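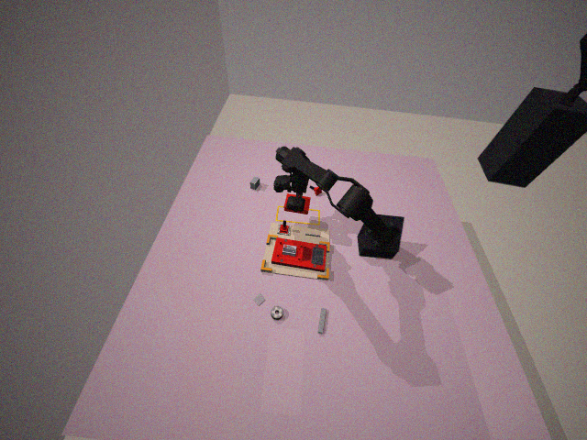 Simulation check before a planner release – Storach cell, board assembly task

Filled in by Evdokia Raptis, comments read over by Chrysanthi Karras. Please take your time with it, and do write in the margins if something bothers you, however small.

1. Scene loads from the release branch – OK
Loaded cleanly on planner build 56. The red panel is on its cream board with the four corner brackets around it, just as the layout file wants.

2. Collision shapes switched on for arm, brackets and table – OK, with a comment
All on. I would still love to see a little more padding on the front brackets, and I know I said so in October too!

3. Clearance of gripper and held part over the fixture – LOOK AGAIN
The small red plate sits above the table just behind the board, near the yellow outline. Chrysanthi, could you check the lift height in the Venine config before we allow faster moves?

4. Loose parts known to the planner – OPEN
The gray cube and the ring-shaped part both need an entry as obstacles. I only found one for the cube.

5. Joint speed limits match the real controller – OK
Compared line by line, which was slow going but rather soothing with a coffee.

6. Stop command honored during a planned move – OK
Tried on seeds 4, 42 and 249.

Items 3 and 4 stay open until Chrysanthi has initialed them.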